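**Clisico 160 gripper — fingertip and arm wrap service**

Fingertips are separate molded parts and can be replaced without removing the gripper housing. The tip shown is secured by three screws on its side face. Order tips in sets of 2, part no. 878. 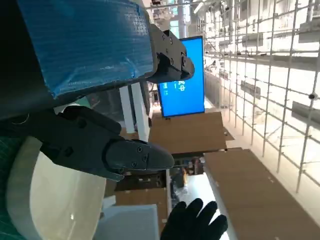 ## Arm wrap

The blue film protects the arm segment during work with cardboard. Inspect the taped seams every 14 shifts and rewrap if tape lifts — wrinkles alone are acceptable. Keep film clear of the gripper mount screws.

Service contact: Sinan Yaman, Grudby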